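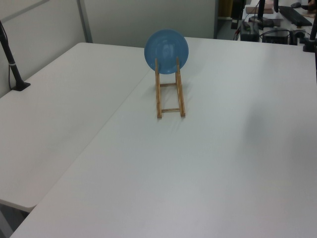 Wevstead Listening Room - progress report on the loudspeaker loan collection

Period covered: from May to 8/22/25
Funder: Setiawan Fund for Sound and Music

1. Short overview

The grant pays for a small collection of loudspeakers and amplifiers which people in Wevstead can borrow and use at home, and for the repair of the older pairs that were given to us. In this period we finished the repair of most of the donated speakers, we opened the loan service, and we started the measurements. Two parts of the plan are behind, and I explain them in sections 3 and 5.

2. Repairs

We received 46 loudspeakers, all of them in pairs. The most common fault was the foam surround of the woofer, which becomes soft and falls apart with age. We replaced the foam ourselves with kits from Jarnitz. The first kits had the wrong inner diameter for the older eight-inch woofers, so we had to send them back and wait for the correct ones. The second delivery was good.

Seven pairs also needed new capacitors in the crossover. Here we took a careful way: we changed one speaker of the pair first, compared it with the other one, and only then changed the second. In most pairs the difference was small but easy to hear in the voice range. In one pair the tweeter became too bright after the change, and we added a small resistor to bring it back to the level that was there before.

Three pairs cannot be repaired at a reasonable price. We propose to keep them for parts, if the Fund agrees.

3. Measurements

The plan was to measure every pair before and after repair. This was done only for the pairs that came to the bench after the microphone was calibrated, and for the others we have only the "after" curve. I should have ordered the calibration earlier. The room also has a strong resonance in the low bass, so please do not read the curves below 100 Hz as a property of the speakers. We will repeat the bass measurements outdoors on a dry day with little wind.

4. Loan service

Each borrower takes one pair of speakers, one amplifier and a box with cables. The loan is for three weeks and can be made longer one time. The booking is done with the Prekel system, which was simple to set up, but it does not send a reminder before the return date. For now we write these messages by hand.

The small bookshelf pairs are almost always out. The large floor-standing pairs are requested much less, mainly because they are heavy and do not fit in a normal car together with the stands. We want to try a delivery on request inside the town.

Many borrowers wrote to us that they did not know where to place the speakers. We made a one-page sheet about distance from the wall, height of the tweeter and the angle to the chair. After we put it in the cable box, the complaints about "too much bass" became rare. The sheet is attached to this report.

5. Budget

The spending is inside the plan, with one exception. The return and new order of the foam kits, together with the capacitors, used all of the parts line and went over it. We ask for permission to move $1000 from the line "events" to the line "parts". The listening evening would then be held in our own room - smaller than planned, but without rent.

6. Next period

- finish the remaining crossovers
- repeat the bass measurements outdoors
- try the delivery of the large pairs
- hold the listening evening, with the same recordings played on an old pair and on a new one
- ask Prekel if a reminder function is possible

We would be glad to have an answer about section 5 before we order more parts, and also about the three pairs in section 2. The list of serial numbers and the receipts are in the second attachment.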